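How to Sort and Clean a Play Kitchen Set

A play kitchen collects pieces from everywhere. Ours started as one boxed set and now has parts from at least four, plus a few things that came home in a coat pocket. Twice a year, usually June and November, I take everything out, clean it and put it back in some kind of order. It takes an afternoon, and most of that is drying time.

What you need

A table you can wipe down, preferably a light color so small pieces show up
Dish soap and warm water in a basin
Two soft cloths and one old toothbrush
A couple of bath towels for drying
Cotton swabs
Three bins with lids
Masking tape and a marker

I use the Prurlow stacking bins because they fit our shelf. Any bin you can see into will work.

Step 1: Put everything on the table

Empty the shelves, the play oven, the toy basket and whatever is under the couch. Spread things out so that nothing is buried. Don't sort yet. Open the oven door and check inside, and look in every bowl and pot, where the smallest food tends to end up.

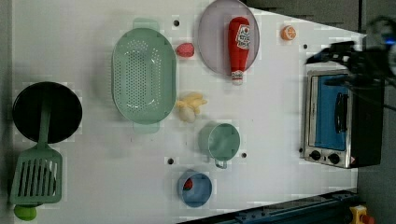

Cookware, play food and the toaster oven laid out before sorting.

Step 2: Sort by how it gets cleaned

Most people sort by type first, with food in one pile and dishes in another. I sort by washing method and leave the types for later. You want three groups.

Group one is anything that can go under water. Plain plastic bowls, plates and colanders belong here, along with one-piece spatulas and solid food with no seams.

Group two is anything hollow or with a label. Squeeze bottles are the usual ones, and so is any fruit with a seam down the side. Water gets in and doesn't come out again. If you press a piece and air puffs from a small hole, put it in this group.

Group three is anything with a battery compartment, a cord, a light or a sound. Appliances go here even if you aren't sure. Take the batteries out now if there are any and set them aside in a cup.

Step 3: Wash group one

Use warm water, not hot. Thin plastic can warp, and printed patterns fade faster. Let the pieces sit for a few minutes before you scrub.

Colanders need the toothbrush. Work it across the holes from the inside, turn the colander over and do the same from the outside, then hold it up to a window to check for blocked holes. Dried modeling clay is the most common problem. If it won't brush out, push it through with a toothpick after soaking.

Slotted spatulas get the same treatment. Run the corner of a cloth through each slot.

Rinse everything in clean water and lay it on a towel. Set bowls and pans upside down and prop one edge on something so air can get under.

Step 4: Wipe group two

Wring the cloth out well before you start. Wipe the piece, go over the seams with a damp cotton swab, and dry it right away with the second cloth. Go lightly over paper labels. If a corner has started to lift, a dab of glue stick will hold it for a while.

If you see black specks inside a hollow piece, throw it out. I have tried to save them and it was never worth the trouble.

Step 5: Clean the appliances

Work from the top down with a barely damp cloth. On a toaster oven, do the outside first, then open the door and wipe both faces of it. The handle and the knobs get touched the most. Use a cotton swab around the base of each knob, turning it as you go. Never spray cleaner directly on an appliance.

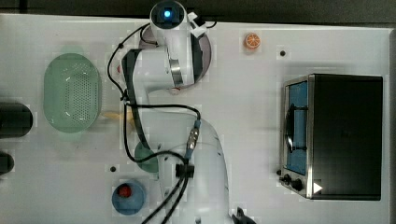 While the appliances air out, go back and deal with whatever is left on the table. There are always a few pieces that got skipped in the first pass, mostly small round things and single slices of fruit. Wash or wipe them now so you don't find them after the basin has been emptied.

Step 6: Let it all dry

Leave the pieces out overnight if you can spare the table. If you can't, move the towels to the floor of a room with a closed door. Turn things over once before bed. Handles are sometimes hollow and will hold water, so shake each one and listen.

Step 7: Put it away by type

Now you can sort the usual way. I keep one bin for food, one for cookware and one for plates, bowls and bottles. Write what goes in each on masking tape and stick it to the front. For children who don't read yet, draw the thing. My banana looks like a boot, but the kids know which bin it is.

Put the biggest pieces in first. Colanders and pans go on the bottom with the smaller bowls nested inside. Lay long-handled tools across the top or stand them in a corner. Slices and other small food can go in a zip pouch inside the food bin.

Appliances go back on the shelf with their doors shut. Put the batteries back in last, and try the buttons before you walk away.

Posted by Koen Baert, 2024-06-01
Filed under: Toys, Cleaning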